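Bench-Made: Tracking Two Hands on a Workshop Budget

A shared workshop in Hudby has spent the winter building a wrist-worn tracking kit for teaching household tasks to a pair of small robot arms. The kit is assembled from printed blocks, webbing and a good deal of black ink.

By the Making section
February 16, 2026

The Punel arms stand at the back of the Hudby workshop, bolted to a steel bench that used to carry a lathe. There are two of them, mounted a shoulder's width apart, and both were built on site from printed links and hobby-grade servos. Each can lift a full mug at half reach. At full reach the same mug makes the elbow joint sag by 11 mm, a figure written on the wall beside the bench in marker pen.

The mechanical work was finished in July. Since then the group has been occupied with a different problem, namely how to tell the arms what to do. Moving a single joint from a keyboard is simple. Moving two arms through a task such as watering a plant or clearing a shelf is slow by the same method, and the first attempt at a two-armed lift took an afternoon to script and ended with a saucer on the floor.

The alternative was to record a person doing the task and convert the movement of the wrists into targets for the arms. Commercial motion capture was ruled out on price. The group settled on printed square markers, which an ordinary camera can locate in space provided that the size of each square is known and the lens has been calibrated.

Straps and blocks

Each wrist strap is a length of black fabric with a hook-and-loop closure. White blocks are fixed along it, and every block carries its own black pattern. A single flat marker would be lost as soon as the wrist turned away from the camera. With several faces set around the strap, at least one is normally in view, and the software knows where each face lies in relation to the others.

The blocks went through four versions. The first were printed in glossy filament and produced highlights under the workshop lights, which washed out parts of the pattern. The second were matt but too tall, and caught on cupboard handles. The third had the right height but were glued to the strap, and the glue let go where the fabric bends. The present version has two slots in the base through which the strap is threaded. It can be replaced without tools.

Patterns are laser-printed on matt label paper and trimmed with a knife. The white border around each square has to be kept. Several early labels were cut flush to the black, and the detector simply ignored them.

Calibration takes longer than assembly. The strap is held on a printed former and turned slowly in front of the camera until every face has been seen together with its neighbours. Once the geometry is stored it holds until a block is moved, and the operators have learned to put the straps on without pulling at the blocks.

Recording in ordinary rooms

The workshop bench made a poor test. It is evenly lit, flat and almost bare, and recordings made there came out cleaner than anything the arms would meet in use. The group therefore moved the recording work into ordinary rooms, with furniture and household objects left where they were. Windowsills proved useful. They are narrow, they sit at an awkward height, and the objects on them have to be approached from the front with both hands held clear of one another. Potted plants give the software irregular outlines, and pillar candles in holders are easily knocked if a wrist target is wrong by more than a finger's width.
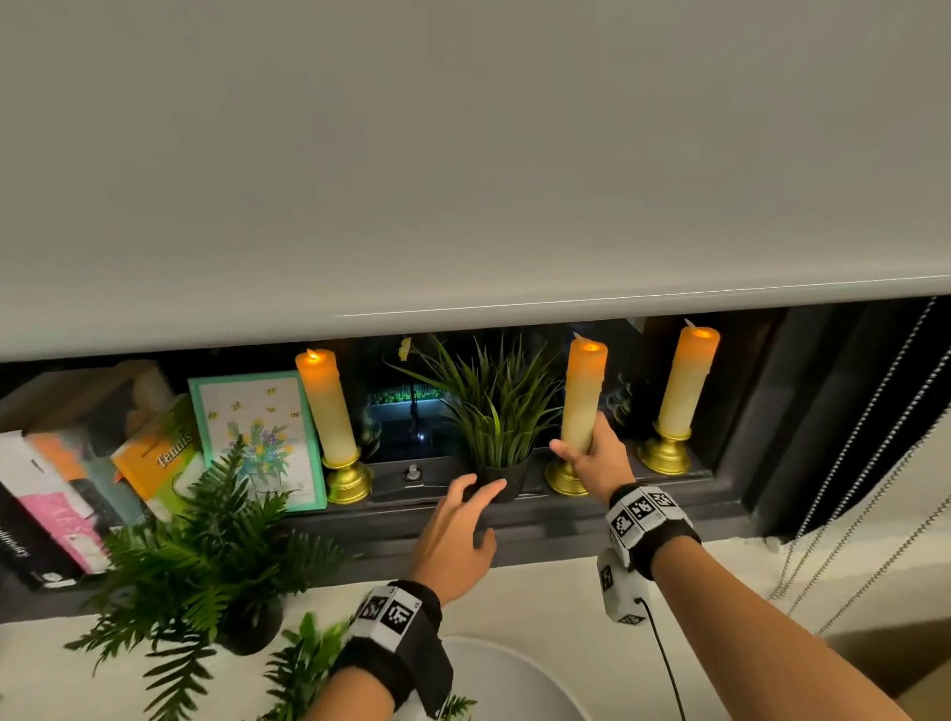 From wrist to gripper

A recorded session arrives as video and has to be reduced to a list of wrist positions with a time against each. This is done by a program called Fukow, written in the workshop and named after the laptop it first ran on. It finds the markers, works out the pose of each strap and fills short gaps by interpolation. Gaps longer than 10 frames are left open and flagged for a person to look at.

The next step is less tidy. A human wrist can reach positions that the Punel arms cannot, and the arms have no equivalent of leaning forward. Fukow scales and shifts the path until it fits within reach, then rejects any session in which a joint would pass its limit. Early on it rejected nearly all of them. Moving the arm bases closer together brought the rejection rate down to roughly a third.

Finger movement is not captured by the straps at all. Opening and closing of the grippers is marked by hand on the timeline, and it remains the dullest part of the job. A sensing glove has been discussed, but the sample tried in the workshop was stiff enough to change the way the wearer picked things up.

Storage has been handled more simply. The recordings go to a second-hand Lawal file server under the stairs, with one folder to each session and a plain text note giving the room, the lighting and the strap version. The strap version matters. Two weeks of sessions had to be processed again after a block was replaced and the old geometry file was left in place.

Present state

The arms can now repeat a recorded lift of a plant pot from a shelf at the same height as the original. They do so at a quarter of human speed. Candles are harder – the grippers are smooth, and wax offers them little to hold. Strips of bicycle inner tube have been glued to the fingertips as a temporary measure.

The target for the coming months is 1000 usable sessions. Drawings for the strap blocks and the calibration former are kept in a ring binder at the Hudby workshop and may be copied on request. Anyone printing the blocks should use matt white filament and check the slot width against their own webbing first.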